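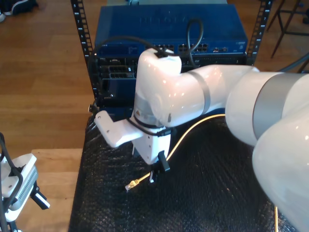 Speaker notes, Flundel talk, 20 min slot
Kálmán Vida, Szilágyi group

**Opening (2 min)**

- Task: pick up a patch cable by the plug end, bring it to the switch, seat it in a named port.
- State the question early. Does a policy trained with wrist views recover from a bad grasp if the training set contains bad grasps?
- Credit Fondham for the rack time. Say it now, there is no thanks slide.

**Data (4 min)**

- 700 teleoperated demonstrations. 200 of them include a deliberate regrasp.
- Operators were told to miss the plug by a small amount, open, back off and try again. They were not told how far to back off. Expect a question on this.
- Wrist view between grasps, fingers open: most of what the policy sees at this stage is floor and clutter. We kept these segments. Earlier versions trimmed them and the regrasp behavior disappeared.
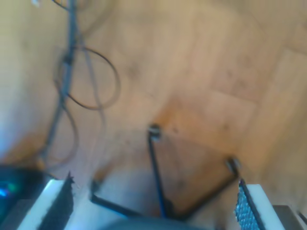
**Method (6 min)**

- Baseline is plain behavior cloning on all 700 demonstrations.
- Ours adds one head that predicts plug angle relative to the finger pads. Labels by hand, first author and one student.
- The angle estimate gates the approach: outside tolerance, the arm returns to the regrasp pose.
- Skip the loss derivation unless someone asks. It is in the backup slides.
- Point out on the slide that the cable is held by the jacket, with the plug free above the fingers.

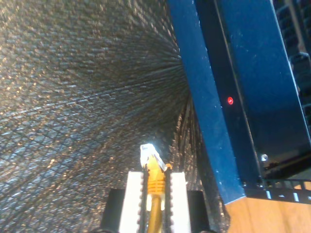 *Wrist view, yellow cable in grasp, connector up.*

**Results (5 min)**

- 90 trials per condition, same port list for both.
- Baseline seated the plug in 39. Ours in 61.
- Most of the gain is in trials with a poor first grasp. On clean first grasps the two are close — do not oversell this.
- Remaining failures: latch tab on the wrong side, cable pulling the plug off axis.

**Limits (2 min)**

- One rack, one cable type.
- Onside port is planned for May. No numbers yet, so no promises.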